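Glare and patchy shine on a light wood-look laminate table
Posted in Home & Furniture, October 5, 2025

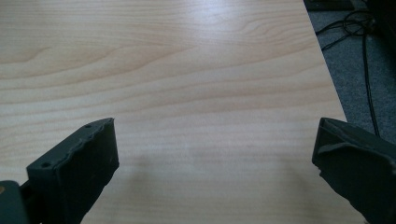
I bought this table secondhand for the spare room, which has a dark gray carpet and more cables than I care to discuss. The top is laminate, pale honey, with wavy grain. By midmorning the far end is one big white glare and I can't read anything I put on it. The near end looks perfectly respectable.

My brother-in-law says the finish is worn and I should sand it. He also once sanded a door shut. Is it the finish, or is it the light? And if it's the finish, can I dull it without wrecking it? I work there 4 days a week, so squinting has lost its charm.

Sang Hoàng

Do not sand it. The pattern on laminate is a printed layer under a very thin clear one, and once you go through that you own a table with a bald spot. I know the exact look because I have one in the garage.

Test it first. Turn the table a quarter turn and look again at the same hour. If the white patch stays by the window, it's light. If it travels with the table, you have buildup, most likely years of spray polish from the last owner. For buildup, use a few drops of dish soap in warm water, a microfiber cloth wrung nearly dry, then a second cloth with plain water, then a towel. Go with the grain, mostly for your own peace of mind. I had to do mine 2 times, and the first bucket looked like weak tea.

If it's light, a sheer curtain is cheaper than any product. So is a big desk pad, though then you've paid for wavy grain you never see. Skip anything labeled "restores shine." You have shine.

Philomena Eshun

had the same problem in december when the sun was low, moved the desk so the window was on my left and it was fine. also maybe tie those cables up before you go dragging a table over them, I pulled a lamp down that way

Kashindye26

Turned it. The patch stayed by the window. Curtain ordered, brother-in-law not yet informed.

Sang Hoàng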